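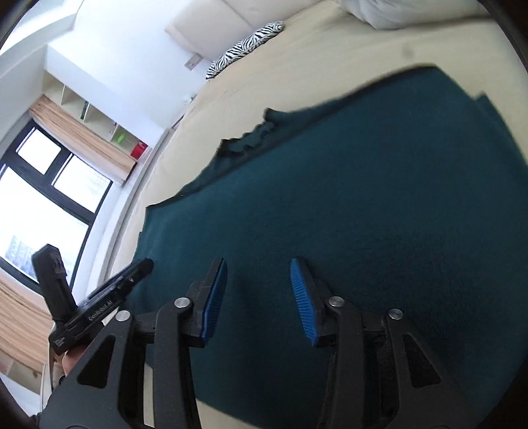 Furnished suite inspection, Prandov Court, Unit 6. Completed between tenancies by Gianni Testa for Shokri Property Services, with Omid Fallahi attending for the owner. Items are marked OK, Attend or Fail. Linen was not inspected, and the dark teal fabric over the cream-coloured sheet on the bed was left where it lay. Movable furniture was checked only for stability and for clearance from heat sources.

1. Smoke alarms
Hallway: OK. Sounded on test button.
Bedroom: Attend. Alarm sounds but the base is loose on its plate. Refasten with longer screws.

2. Carbon monoxide alarm
OK. Plug-in unit beside the furnace closet. Replacement date on the label has not passed.

3. Egress
Entry door: OK. Deadbolt turns from inside without a key.
Bedroom window: Attend. Opens fully but does not stay open. Sash support is worn on the left side.

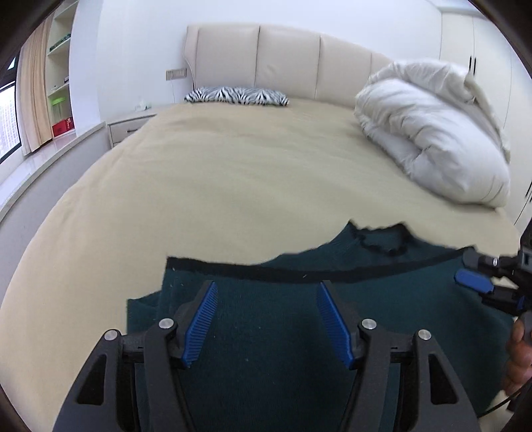 Bedroom, bed and white wardrobe. See item 4.

4. Furniture stability
Wardrobe: Attend. Anti-tip bracket is fixed to drywall only. Move to a stud or use a rated anchor.
Headboard: OK. No movement at the bolts.
Living room bookcase: Fail. No restraint fitted. Not to be loaded until corrected.

5. Heating
Baseboard heater, bedroom: OK. Thermostat responds. Keep bedding and curtains clear - a reminder card is to go in the tenant binder.
Baseboard heater, living room: Attend. End cap missing on the right. Lulten part, ordered by Saeed Asadi.

6. Electrical
Panel: OK. Directory legible, no open slots.
Bathroom receptacle: OK. GFCI trips and resets.
Kitchen counter receptacle, left of sink: Fail. GFCI does not trip on test. Breaker switched off and tagged. Licensed electrician required before occupancy.

7. Water
Hot water at kitchen tap: OK.
Shutoff under bathroom sink: Attend. Stiff, with almost 2 full turns before the flow changes. Replace the valve at next service.

8. Balcony
Guard: OK. No movement under hand load.
Surface: OK. Drain clear. The planter noted in February has been removed.

9. Fire extinguisher
Attend. Plokent unit, gauge in the green, but the service tag is missing. Themba Molefe to supply a tagged replacement.

Comments
Unit 6 is not to be released until both Fail items are closed. Attend items may be completed with a tenant in place, except the bedroom alarm, which should be done on the same visit as the receptacle. Owner's spending limit without further approval is $700, and the electrical work may use most of it. Omid asked that the bookcase be anchored and kept - noted, no objection.

Reinspection to be booked through Tyyne Juntunen at the Shokri office.

Signed: G. Testa, Thursday, October 28, 2021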